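Keys, Spare Keys and Handing Them Over: Frequently Asked Questions

Brophy Locks & Keys, Plonden branch

We get the same questions at the counter most days of the week, so Orla Carroll typed them up and I have answered them. I sell keys for a living and I still think people are talked into buying more than they need. Read with that in mind.
Tomás Brophy

How many spare keys should I have?

One per adult in the house and one kept somewhere else. The "family bundle" you see advertised by some of the chains is a way of selling you brass. I have had customers bring in a shoebox of keys and ask which ones still open anything, and most of them didn't.

Is it safe to hide a key outside?

I don't like it. The fake rock fools the person who bought it. If you really must, use a combination key safe screwed into masonry, and change the code from whatever it came with. You would be amazed how many are still on the factory setting.

Do you sell key safes?

Yes, two kinds. The cheaper one is fine for a shed. I wouldn't hang it by my own front door.

My copied key sticks. Is the lock worn out?

Maybe, but try the original first. If the original turns easily and the copy doesn't, the copy is at fault and should be recut from the original. Copies of copies drift a little each time. Bring us the oldest key you have, even if it's ugly. If both stick, put a small amount of dry graphite in the keyway and work the key in and out. Please don't use cooking oil. We can tell.

Somebody told me to replace all my locks when I moved. Do I have to?

You have to do something, because you have no idea who was given a key before you. But replacing the whole lock is usually unnecessary. A rekey changes the pins inside and leaves the hardware on the door. It takes less time and costs less, and that may be why it gets mentioned last.

What does "Do Not Duplicate" stamped on a key mean?

On an ordinary key, very little. It's a polite request. Some shops honor it and some don't. If you need real control over copies, you want a restricted key system, where blanks are only supplied against a signed card. We will explain the cost before you get excited about it.

What's the right way to hand over keys to a tenant, a cleaner or a house sitter?

In person, hand to hand, with both of you looking at the key. It sounds fussy. Then again, I have spent enough time listening to two people argue over a key that was "left on the side" or "put through the door" to have lost faith in every other method. An envelope under a mat proves nothing about who picked it up.

Say out loud what the key opens. Have the other person try it in the door while you're both standing there. Write down the day and get a signature, even from your brother-in-law.

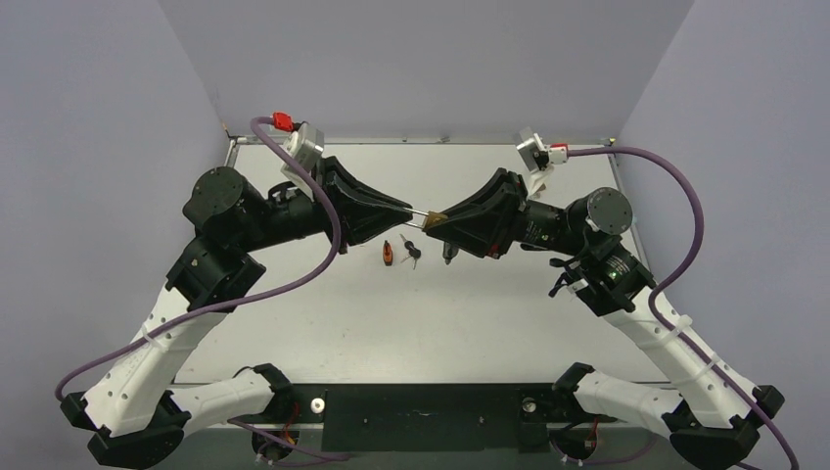

The try-it-in-the-door part is the one people skip. Senan Flanagan rents out rooms over on the east side of Plonden and used to hand out keys straight from our cutting machine without testing them. He got a phone call at 11 at night from a tenant on the step, and now he tests them.

Should I label my keys?

Label them, but never with your address. A colored cap or a plain word like "back" will do. An address on a lost key ring turns a nuisance into an emergency.

Are those key-finder tags any good?

Some of them. We stock the Liketti tag because customers kept asking for it. It works well enough indoors if you remember to replace the battery. I have my doubts about anyone who says they'll remember. A hook by the door does the same job, and it doesn't need charging.

Would a keypad or smart lock be better?

Better for whom? If you have people coming and going, a keypad saves a lot of handing over. If you live alone and never lose anything, you are paying for a battery compartment. Castia make a keypad model we fit fairly often. Ask us for a quote with the fitting included. And whatever you buy, get one with a keyhole as well, and keep that key somewhere other than behind the locked door.

I snapped a key in the lock. What now?

Leave it alone. Glue on a matchstick is an internet idea that turns a small job into a new cylinder. If a good bit of the key is sticking out, you can try tweezers, gently. Otherwise keep both pieces together if you can, and call us.

Can you cut a key from a photo?

We won't. It can be done with some keys, which is a good reason to stop posting pictures of your new house keys online.

Do you cut keys while I wait?

Most house keys, yes. Car keys with a chip need booking. Erzsébet Magyar does those on Wednesday, from 9 in the morning, and she will want to see proof that the car is yours.

Can I bring a key back if it doesn't work?

Yes. Bring the copy and the one it was cut from. We'll recut it without charge, and we don't need the receipt.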